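Subject: Re: [fabric-care] Line drying vs. the dryer, and the Guvport steamer 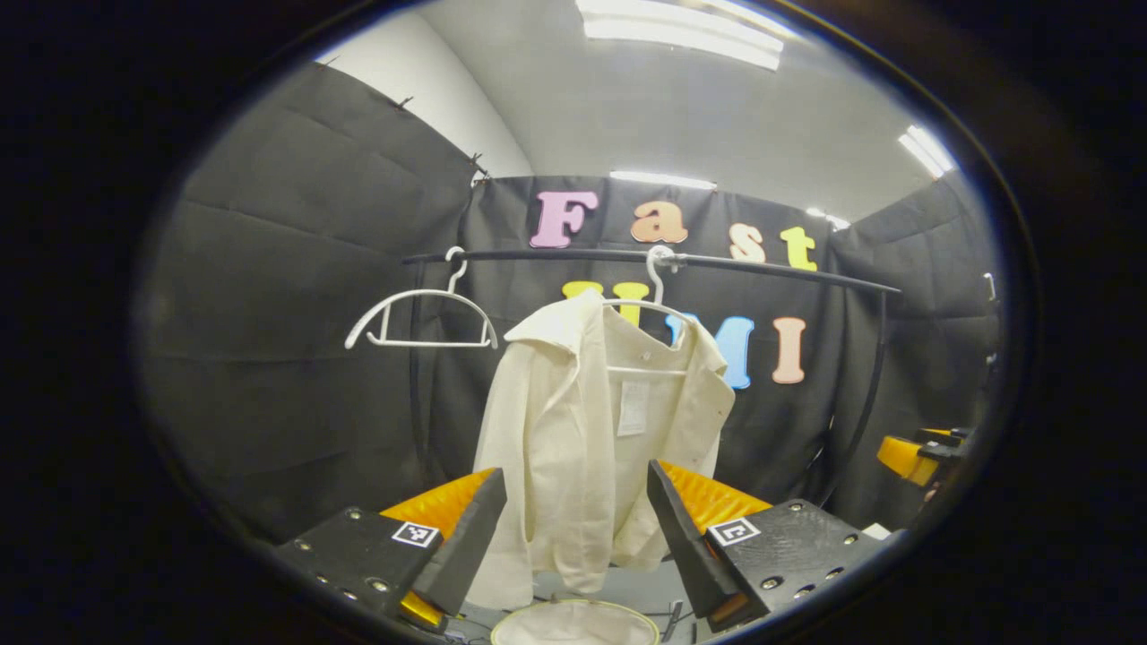

Cream shirt, plastic hanger, unpressed.

Monday, April 20, 2020

Junhao Su wrote:

> I've had the Guvport handheld steamer since February and I'm
> ready to say it replaces the iron for everyday shirts. The
> Returier test page gave it top marks, and they say steam leaves
> cotton with "up to 10 times less fiber stress" than a hot iron.
> I do a shirt in 2 minutes on the hanger and go. My old iron is
> in the closet and I don't miss it. Has anyone here still got a
> good reason to press a plain cotton shirt at home?
>
> Also, I'm done with line drying. Everything goes in the dryer
> until it's damp, then steam. Much faster.

Junhao, I'm glad you like the thing, but I have trouble with most of this.

Start with the Returier page. I read it twice. They don't say what they measured or how many shirts they used, and "up to 10 times less" could mean one swatch on one good day. Less than what, too? An iron set on high with the steam off? An iron with a damp cloth under it? Those are very different things to do to a collar. I also notice the page has a buy button right next to the score. That doesn't make them wrong. It does mean I'd want to see the numbers before I put my iron in a closet.

I borrowed a Guvport from Haiyan Wan for a week and kept notes. On thin blouses and a rayon dress it did well. On a polyester blend it did fine, but a polyester blend will do fine if you hang it in the bathroom while you shower. On plain cotton, the kind of shirt you're asking about, I got the big folds out of the back and the sleeves and that was all. The placket stayed wavy between the buttons. The collar had no edge to it. The cuffs looked like I'd slept in them. I went over one shirt for a good deal longer than your 2 minutes and it still looked like a shirt somebody had steamed.

Part of it is plain mechanics. Cotton needs heat and moisture and then something flat pushing on it until it dries. A steamer gives you the first two. You can pull on the hem with your other hand, and I did, but that's a poor stand-in for a board.

The hanger doesn't help either. If one front hangs straight and the other is bunched over the bar, you steam the bunch right in. Button the top button and the third one down before you start. I'd also skip the thin plastic hangers, which leave bumps at the shoulders once the fabric is warm and soft. An old wide wooden one is better and thrift stores can't give them away.

On the dryer, I think you have it backward. Most of the creases you're fighting at the end come from the tumbling, mainly when the load is too big or sits after the drum stops. I shake each shirt hard when it comes out of the washer, pull the collar and placket straight by hand, and hang it on the shower rod overnight. Half of them I don't iron at all. It costs nothing and I'm not in a hurry at ten at night. If your building is damp and nothing dries by morning, fine, use the dryer for a few minutes first. But "much faster" leaves out the lint trap, which is full of what used to be your shirts.

I'm not sold on the expensive irons, by the way, before somebody brings up the Trondano again. A friend paid $192 for hers, then went and bought the $200 Bélanger when it started dripping, and her pillowcases look exactly like mine. Mine came from a yard sale. It gets hot, the bottom is smooth, and I empty the water after each use. I haven't seen any evidence that the extra holes in the sole plate do a thing.

So to answer the question: yes, I still press cotton shirts, at least the ones I wear where people can see me, which I'll grant isn't many this month. For video calls you could iron the collar and leave the rest alone.

If you still want to argue for the steamer, try this. Take two shirts of the same make, wash them together, line dry both, then steam one and iron one. Wear each for a morning. Look at them at lunch, not right when you finish, because everything looks good for the first few minutes. Post what you find, and say which setting you used on the iron. If the steamed one wins I'll say so on the list.

Haiyan, your Guvport is back in its box. It needs descaling, and I think it did before I got it.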